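Path resurfacing, Sultham section: progress note for Khanyisile Joubert

Of the $2000 released in May, we have spent $35. I am not convinced the rest is needed yet.
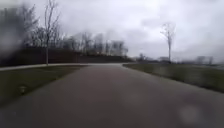

Main path, with the lighter footpath going off to the left.

Haddad says the asphalt needs a full overlay. Maybe – but their quote came without a survey, and I would like one first.

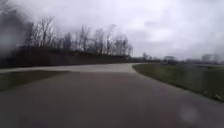

The grass edges are a separate line in the budget, and Dwayne Obi is still waiting for a price on those.

Tamsin Thibodeaux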